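Unit 4: Care of dry-wipe boards

Dry-wipe ink dries to a film. A dry pad lifts most of it; the remainder spreads as a grey haze. Work from the frame inwards, as residue gathers where the surface meets the rail. 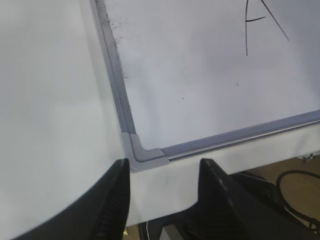
Fig. 4.1 Corner cap and rails, with residue along the inside edge.

Laid flat on a table, a board can be reached from all sides. Keep the face of the pad level and use straight, overlapping strokes. A tilted pad bears on one edge only and tends to leave streaks.
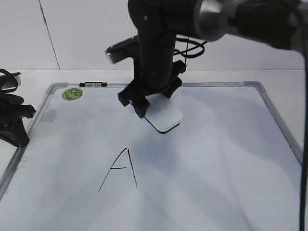 Fig. 4.2 Eraser pad held at a slight tilt; capital A near the bottom.

Haze is judged separately from fresh writing. Thin black strokes may still read clearly on a clouded surface – legibility is no test of cleanliness. Record the two on separate lines of the Lindier sheet.
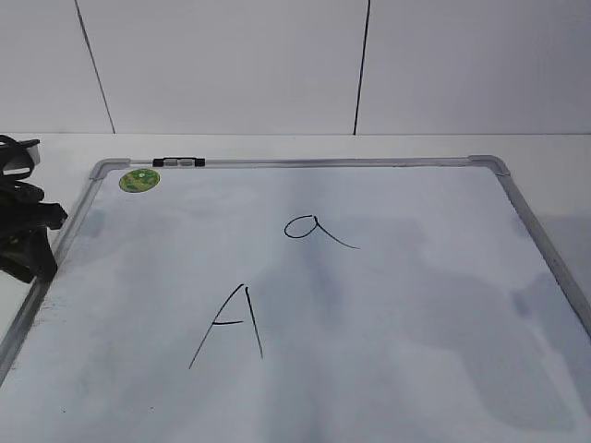 Fig. 4.3 Both forms of the letter on a smudged surface.

For next Sunday: read the Wovadska notes, pp. 170–174.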